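How to Clean Out an Old Desktop Computer and Check the Processor Socket

Filed under Repairs. Last updated 16th August.

A desktop that has sat under a desk for a few years usually needs two things before it goes back to work: the dust taken out and fresh thermal paste under the heatsink. Neither job is difficult. Set aside 30 minutes for the cleaning and 35 for the processor, more if you have never taken a heatsink off.

These steps are for full-size office towers with a side panel that comes off. Small-form-factor machines and all-in-ones are laid out differently and have their own page on the Grenport site.

What you need

A Phillips screwdriver, size 2
A can of compressed air or an electric duster
A soft brush, 1 inch wide
Isopropyl alcohol, 90 percent or higher
Lint-free wipes
Thermal paste
A tray or egg carton for screws
Masking tape and a pen

Getting the case open

Shut the computer down, switch off the power supply if it has a switch, and unplug the cord. Hold the power button in for ten seconds to drain what is left. Unplug everything else from the back.

Lay the case on its side with the removable panel facing up. Use a firm, level surface at a height where you can see straight down into it. Take off the panel and put it somewhere it won't get stepped on. Touch bare metal on the chassis before you reach inside, and do it again every time you come back to the machine. 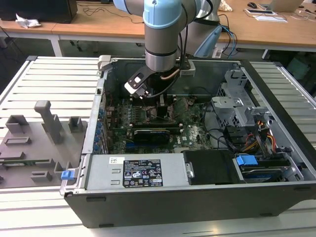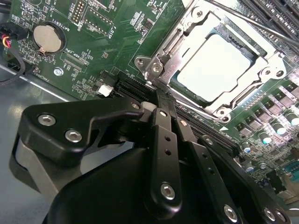 Colored plastic marks the parts you are meant to handle on many office towers. Look for it before reaching for the screwdriver, and check the service manual if a piece won't move with light pressure. In the first picture the blue pieces are the clips beside the expansion slots, the tab at the end of the power supply and the handle on top of the hard drive. Label any cable you unplug with a piece of tape, even if you think you'll remember.

Dust

Start at the top and work down. Hold fan blades still with a finger while you blow air across them. Use short bursts and keep the can upright. The brush is for heatsink fins and the corners of the case. Leave the power supply closed and blow through its vents only.

If the graphics card is in your way, take out its bracket screw or open its clip, release the latch at the end of the slot, and lift the card straight up. Don't rock it side to side.

Heatsink and processor

Unplug the heatsink fan if it has one. Loosen the heatsink screws a turn at a time, going corner to corner. Twist the heatsink gently before you lift. Old paste can hold hard, and pulling straight up puts strain on the socket.

Wipe the paste off the heatsink and the metal top of the processor with alcohol until a clean wipe stays clean. In the second picture the silver top shows inside the steel retention frame, with the thin lever rod above the frame. If you only want to replace the paste, leave that frame closed. The pins or contacts under the processor are easy to ruin.

Put a pea-sized drop of paste in the center, set the heatsink down flat, and tighten the screws in the same corner-to-corner order. Plug the fan back in.

Closing up

Push each cable connector until it seats. Put the panel on, connect the monitor and keyboard, and start the machine. If the fans spin and the screen stays blank, shut down and reseat the memory first, then the graphics card.

Check the processor temperature after it has been running for a while. Clean again in October if the room is dusty or there are pets in the house.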